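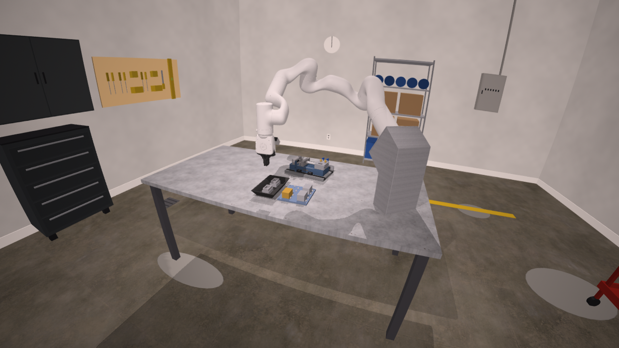 Wallin Residents' Association
Minutes of the general meeting
Sunday, January 21, 2024, in the common room on the ground floor

The meeting was opened at 10:05. The chair welcomed the members and asked if there were changes to the agenda. One member asked to add the bicycle room, and it was placed under item 6.

1. Minutes of the previous meeting
The minutes from August were read and approved with one correction. In item 4 the word "east entrance" must be "west entrance".

2. Heating
The board informed that the new valves from Cillus are installed in all apartments of the north stairs. In the south stairs, 3 apartments are still waiting, as the installers could not get access. The board will send a letter to these households with two possible dates. A member on the top floor reported that the radiators make a knocking sound in the early morning. It was agreed that the board will ask Cillus to come and listen before the warranty visit.

3. Painting of the stairs
Two offers were received. The offer from Finemix includes repair of the plaster by the mailboxes, the offer from Zenham does not. Zenham can start earlier. There was a long discussion about the color. Some members wish to keep the present yellow, others find that it makes the stairs dark. It was voted by show of hands to accept the offer from Finemix and to keep the yellow on the lower part of the walls only.

4. Economy
The laundry account has a balance of 3,571. From this, 523 will be used for a new lock to the laundry room and for extra keys. The lock has been difficult to turn for a long time. The yearly fee for the garden stays at 149 per household. A proposal to raise it was withdrawn.

5. Garden
The hedge toward the parking area will be cut before the birds begin to nest. The big pear tree was discussed again. No decision was made, and the board will ask for advice from a gardener. Members are reminded not to put kitchen waste in the leaf compost.

6. Other matters
Bicycle room: many bicycles have flat tires and seem not to be used. Labels will be put on all bicycles. Those which still have the label after two months will be moved to the basement.
Noise: it was asked to remember that drilling is not allowed on Sundays.
The light at the back door goes off too quickly. The board will look at the timer.

7. Next meeting
The date will be announced on the board by the mailboxes.

The meeting was closed at 11:40.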